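Luuk Van Leeuwen has heard the pitch for the repairable kitchen many times, and he would like to believe it. He fixed small appliances for 26 years before he started writing about them, and he still keeps a bench in his garage in Kernside.

"Every few years a company finds out that people hate throwing things away," he says. "Then they print a screwdriver on the box."

The latest is Trilell, which announced a 'ten-year promise' on its kettles and toasters. Van Leeuwen bought one of each. The kettle opened with an ordinary screwdriver. The toaster did not, and the heating element, the part he says fails most, was listed in the parts store as 'coming soon.' That was in September. It still says so.

I ask whether he might be a little hard on them. Parts stores take time to fill.

"Sure. So wait until they're full before you run the ads."
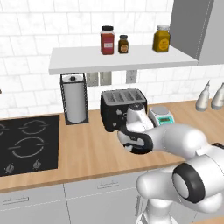
Toasters are a sore point with him. A toaster is wire, a spring, a timer and a metal box, he says, and there was a time when a hardware store would sell you all four. He blames the makers for part of the change, but he also blames buyers, and he includes himself. Hermans, the shop where he trained, charged a flat fee for toaster repairs until customers noticed that a new one cost less.

"They'd stand at the counter and do the math in front of you. What are you going to say to them? They were right."

Ningsih Purba, who runs the repair desk at Reltora, a secondhand store across town, doesn't agree with all of this. She let me look through her log for last year. It has 302 items in it, and 101 of them were toasters and kettles. Most went back out the door working.

"Luuk thinks it's over," she says. "I have people on a waiting list."

When I read him the numbers, Van Leeuwen wants to know what Purba charges. She asks for a donation, and the store pays the rent on the room. He nods for a while at that.

"Good for her – I mean it. But that's a service someone is paying for, and it isn't the customer and it isn't Trilell."

What would change his mind? He wants a price list. Every part, in stock, with the cost printed in the manual, and a rule that no part may cost more than half of what the whole machine does. He has written to four manufacturers asking for this and has had one reply, a coupon.

He has put the Trilell toaster back together, by the way. It makes decent toast. He says he'll call me when the element goes.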